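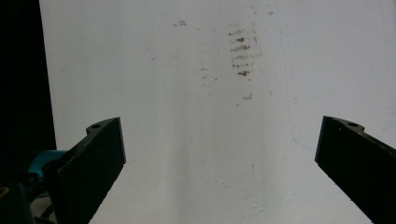 How do you keep the pose track alive when the wrist camera is looking at a nearly featureless white surface?
Lean on the IMU for the short gaps, let a second camera that sees more of the room pull the estimate back, and throw out any stretch where the two disagree by too much.

yaqin_y
That's the short version I got at work, and I'd love the long one! I'm cleaning up 289 handheld takes, all two-handed, all done on white paper, and 91 of them have at least one spot where a gripper pose jumps. We run Dravisero for the tracking (stock config apart from the camera intrinsics) and then a little script of mine that lines up left, right and head streams. The jumps nearly always come when a gripper goes low and close. Feature count falls off a cliff, the filter coasts for a bit, then it grabs something and snaps sideways. Do I tune my way out of this or change the table?

bsisodia
Change the table. Put a printed pattern under everything and be done in an afternoon. I spent half of June tuning thresholds on a similar setup and all I got was a config file I'm scared to open.

slavica_v
I'd be careful with that one. If the policy trains on those wrist images, your pattern ends up in every single training frame, and then you run it on a bare table and wonder why the approach is off. Been there. I'd fix it on the estimation side first. What's your keyframe policy? With the default in Dravisero it'll happily make a keyframe out of six corners and a shadow edge, and your own gripper fingers throw shadows that move with you. Mask the fingers, then raise the minimum.

yaqin_y
Fingers are masked, but I made that mask from one static take, so it could be a few pixels tight. Minimum is whatever it ships with. I'll try raising it tonight.

On the head camera – I do have it, I just wasn't using it for anything except the training images. It sees both grippers and a good chunk of floor and equipment behind the table, so there's plenty to hold on to.

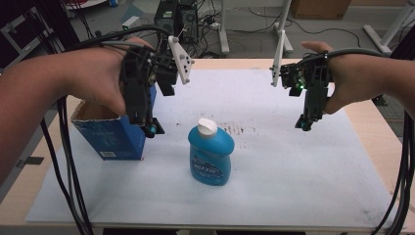
So my thinking is to run the head stream through its own track, find the grippers in it, and use that as a loose position check on the wrist tracks. Loose because hands cover half the gripper a lot of the time, and I don't trust orientation from that view at all. Does that sound sane or am I building a monster?

slavica_v
Sane. Position only, wide covariance, and skip it whenever the detection confidence dips. Please don't fuse it as if it were ground truth. The head moves too, and people nod more than you'd think.

anderson_r
Jumping in because I did pretty much this with the Tronska tools. Two things bit me. First, time sync. My head stream was behind the wrist streams by a constant amount that changed every time the recorder restarted (so constant, but not really, ugh). I ended up estimating the offset per take by correlating angular speeds, wrist track against the gripper motion seen from the head. Second, cables and sleeves. My detector loved to call a black cable bundle a gripper.

bsisodia
Per-take offset estimation to avoid taping down a sheet of dots. You people are wild.

anderson_r
Ha, fair. But the takes are already recorded, Bhupendra! The dots don't help those.

bsisodia
OK, for the old ones I give up. For the new ones I still say dots, just outside the task area. Crop them out or vary them between sessions, and Slavica's worry mostly goes away.

slavica_v
Mostly. I can live with mostly.

yaqin_y
Back with results. Minimum features raised, mask grown by three pixels, IMU allowed to coast for 700 ms before the take gets flagged. On the bad takes I reran, the sideways snaps are mostly gone and what's left is slow drift, which I much prefer because I can see it coming. Left gripper is still worse than right and I have no idea why. Extrinsics were done on the same day, same board.

petronella_b
Check the IMU noise numbers for the left unit separately. People copy one yaml to both sides, me included. Also plot the bias over a long take with the gripper sitting still. If it wanders, your coast window is too generous for that side and no amount of masking will save it.

yaqin_y
Oh no. It's the same yaml. Same file, symlinked. Recording a still take of each now, and I'll post both plots when they're done.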